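Why I'd Still Take the Drafty Condo Over the New One

My sister thinks I'm nuts, so let me get my side down in writing. She bought on the sixth floor at Flaradis, the glass building by the river, and I bought a one-bedroom in the old Lysenko house up the hill in Sirnwood. We closed within a month of each other. Her place has a gym, a package room and an elevator that talks. Mine has a radiator that bangs every morning and a bedroom closet you have to enter sideways. I would not trade, and I've been offered the chance to explain myself at pretty much every family dinner.

Let's start with walls. Mine are plaster, thick as anything, and I have never once heard the couple next door, who own a piano! At my sister's I can follow her neighbor's phone calls from the couch. People will pay a lot extra for quartz counters and then lie awake listening to a stranger's dishwasher, and I find that strange.

Then there's the layout. The Lysenko house was carved into nine units by somebody who clearly had to work around chimneys and staircases, so no two of us have the same floor plan. Mine has a bay window off the kitchen that serves no purpose except that I drink my coffee in it. New buildings stack the same box on top of itself (I get why, it's cheaper) and you end up with the long dark living room with a window at one end and the kitchen along the wall. Every listing calls this open concept. I call it a hallway with a stove.

Now, the money. Yes, old buildings cost you. We had a special assessment for the slate roof two years in, and it hurt. But my monthly fee is lower than my sister's, and hers went up again in September to cover the elevator contract and the lobby furniture. A roof I understand. I'm less sure about paying for a lobby I walk through in ten seconds with my groceries.

Magdalini Kalogeropoulos, the agent who sold me my place, told me to visit any condo I was serious about on a Saturday around dinnertime, when everybody's home. Best advice I got. You hear the pipes and the kids overhead, and you find out whether there's anywhere to park. I did it with a brand-new unit on Prurerau Street that I'd more or less decided on, and I crossed it off before I got back to my car.

She also told me to quit looking at staged photos and think about a normal weekday, when there's stuff on every surface and you need a table big enough to hold it.

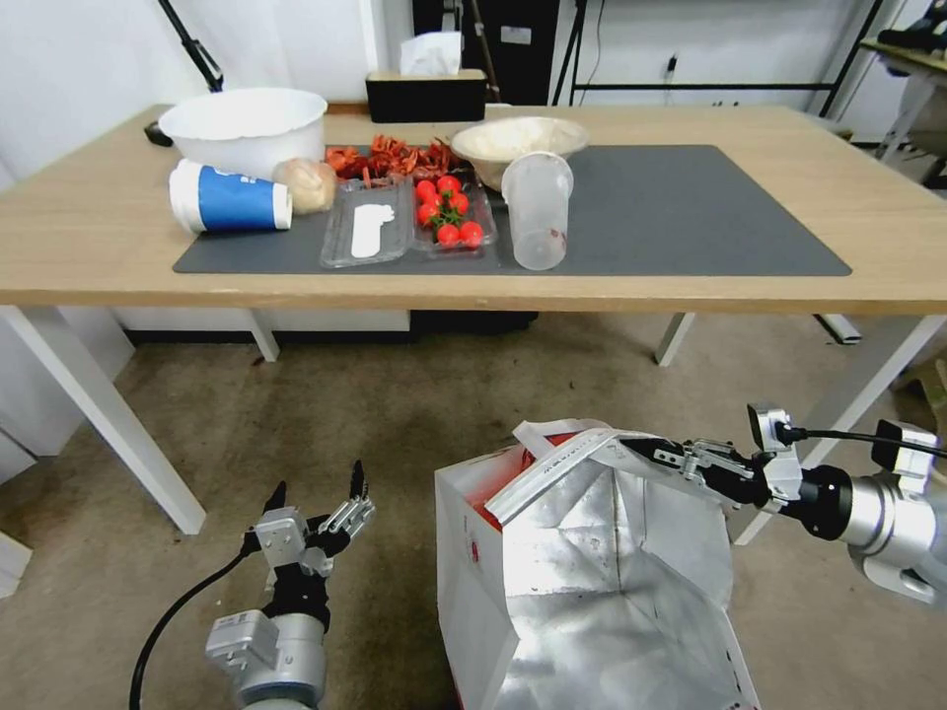 Give me a wide table over a breakfast bar any day.

I'll give my sister a few points. Her windows open without a fight. She has about 1000 square feet and every one of them is warm in January – I wear a hat to do the dishes. If you have bad knees or a stroller, my front steps would finish you off. And her dryer is in her own apartment, while mine is two flights down next to the boiler.

But she's already talking about moving, and I've just ordered new curtains for the bay window.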